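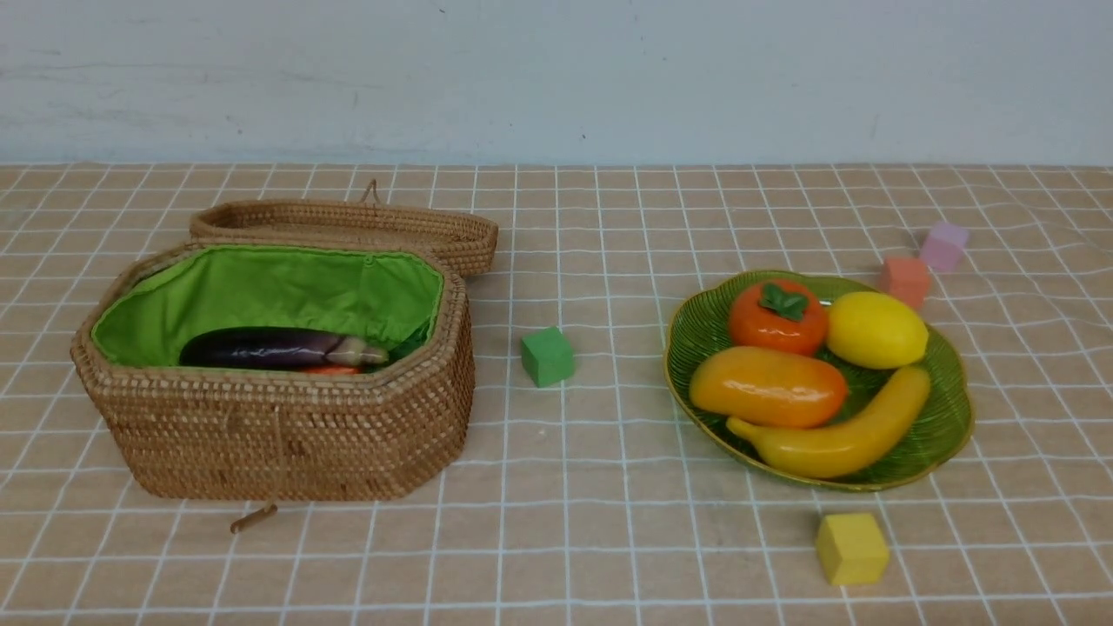
Lidded rattan basket with gathered fabric lining, lid open. Play food inside and on the glass plate.

Care and Storage of Lined Wicker Baskets

Compiled by Anwara Mondal. Last updated: 6/5/26

Print this page | E-mail this page

These notes cover small lidded baskets in coiled rattan or similar cane, with a sewn fabric lining and a cord-and-toggle closure. They do not cover painted wicker, paper rope or outdoor resin weave.

Dusting

Dust collects between the stitches of a coiled wall and a flat cloth passes over it. Use a dry, soft brush, such as a 1-inch paintbrush, and follow the coil around the basket from the rim down. Repeat on the inside of the lid, where the weave is usually bare. A vacuum can be used on low suction with the brush attachment. Keep the nozzle off loose cane ends.

Washing the outside

Wring a cloth out in lukewarm water with a few drops of dish soap. Wipe one wall at a time, then go over it with a second cloth and plain water. Do not soak the basket. Leave it to dry with the lid open, away from radiators and direct sun, for 30 hours before anything goes back inside. Drying time is longer in a humid room. Check the underside of the base last.

Cane that has become brittle can be misted lightly with plain water twice a year. We do ours in September, before the heating comes on, and again in spring.

The lining

Check whether the lining is tied, tacked or glued. Tied and tacked linings come out. Glued linings are cleaned in place with a barely damp cloth.

To remove a tacked lining, snip the tacking stitches from the inside and draw the gathers off the rim. Mark the hinge side with a safety pin. Bright greens and reds may bleed on the first wash, so test an inside seam with a wet white cloth. Wash by hand at 30 degrees C and dry flat. Press the hem only; ironing the folds makes the gathers hard to set again.

To refit, start at the hinge side and divide the fullness evenly. On an octagonal basket, pin at each corner first and spread the gathers between the pins. Tack at the rim with doubled thread, catching the cane stitches and not the coil itself.

Lid, handle and toggle

Lift the lid by its handle loop with one hand and steady the body of the basket with the other. Do not carry the basket by the lid loop. An open lid puts its weight on the hinge, so store the basket closed once it is fully dry.

A toggle cord wears where it passes through the weave. Replace it when the outer strands fray. Cut 9 inches of waxed cotton cord, thread it through the original gap, and knot it on the inside behind the lining. Dostley waxed cord in the narrow gauge fits most of the baskets we have handled. Kerkum cord is stiffer and needs a larger gap.

Using the basket for play food

Wipe each piece before it goes in. Glossy plastic fruit can be washed in soapy water, but pieces with a seam or a stem hole should only be wiped. Foam blocks are best kept in a separate box. They pick up lint from fabric and dent under heavier pieces.

Glass plates with a ribbed surface hold grease in the grooves. Clean them with a soft nail brush, working outward to the rim. Hand wash only if there is a gold or colored edge. Do not store a glass plate in the basket with the toys.

Reader note

Byung-chul Hong writes that he lines the base of his basket with a piece of felt cut to the inside shape, under the fabric. It can be lifted out and shaken. Use undyed felt.

Print this page | E-mail this page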